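3.2 Work surfaces and visible grain

The household survey covered 140 work surfaces in the Castamby and Fulia districts. Each surface was recorded under daylight, without lamps, and coded for tone, grain direction and figure. Tone was coded on the Dimitrov scale, which runs from 1 (palest) to 4 (darkest). Surfaces with a painted or cloth covering were left out of the grain analysis -- they are treated in Section 5.

Pale wood posed the main coding problem. Where daylight fell unevenly, the brighter part of a top tended to be scored one step lower than the rest, and the two coders disagreed most often on such tops. Agreement improved once tone was read only from the grayer area.
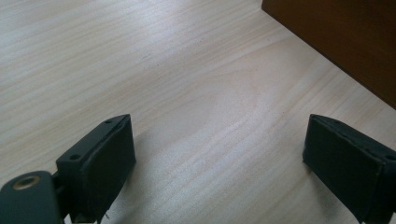

Figure 2. Pale wooden surface with long streaks of grain and a faint oval figure near the center; dark brown wooden object at upper right.

Why was grain direction coded separately from figure? A single top can carry straight streaks over most of its area and a curved figure in one small part, and a combined code would have hidden the second feature.

Small specks and flecks were noted but not classed as damage. The Wondent protocol counts a mark as damage only if it can be felt with a fingertip, and we kept that rule. In total, 749 marks were logged, and most of them failed the fingertip test. Marks lying within a curved figure were entered twice, once under each heading -- the duplicates were removed before the totals in Table 3 were computed.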